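The Jakab Hearing Day Organizer

I spent nine years as a juvenile court clerk before I ever sold anything, and in all that time I watched families come up to my window with paperwork stuffed in grocery bags, coat pockets and once a pizza box. They had the right papers, usually. They just couldn't find them while the magistrate was waiting. The Jakab is the folder I wished I could hand every one of them, and I've been making it in my shop at Trurkska ever since I left the clerk's office.

It's an expanding organizer with 21 tabbed pockets, and it holds up to 200 sheets before it starts to bulge. The tabs come already printed with the things people get asked for most: notices, school records, counselor letters, receipts, the case plan, and so on. The last 4 are blank so you can write in your own (every county has its own odd form, believe me).

What's different in this version

I changed the closure in May. The old elastic loop was fine for a while and then it stretched, and I got some grumpy emails, all fair! The new one is a flat tuck flap with no metal anywhere, so there's nothing to set off the detector at the courthouse door. The front pocket is clear now too, which means your hearing notice can sit right there with the case number showing. If you only use one pocket, use that one.

I also added a date strip inside the cover. You write in the next hearing, the time and the courtroom. Pejman Ghasemi, a guardian ad litem who has been through three of my prototypes, asked for that strip and then asked for it again, bigger. It's bigger now. 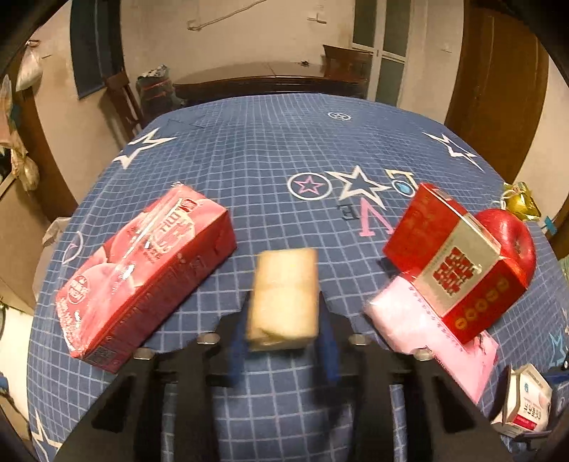

Sizes and colors

There are 2 sizes. The standard fits letter paper, and the tall one fits legal paper, which some courts still love for reasons I gave up asking about. Both come in gray, dark green and a brick red I'm very fond of. I don't make a black one - too many black folders get left on hallway benches and carried off by the wrong lawyer.

The cover is heavy pressboard, and the gussets are a coated paper that takes a lot of folding. It will survive a backpack. It will not survive a washing machine (mine didn't).

Ordering for a court or agency

If you run a probation office, a diversion program or a legal aid clinic, write to me before you order from this page. Bulk orders ship flat, and I can print your office phone number on the back cover at no extra charge. Banafsheh Farahani handles those orders and she'll send you a proof to sign off on. Please check the phone number on it twice!

Refill tabs are sold separately under the Ukent name, and they fit the older Jakab folders as well. The zip case made by Brulatel fits the standard size only.

One small thing: the organizer is stationery, and the printed tabs aren't legal advice. Your court may want papers that aren't on my list, so call the clerk and ask. We like it when people call before the hearing.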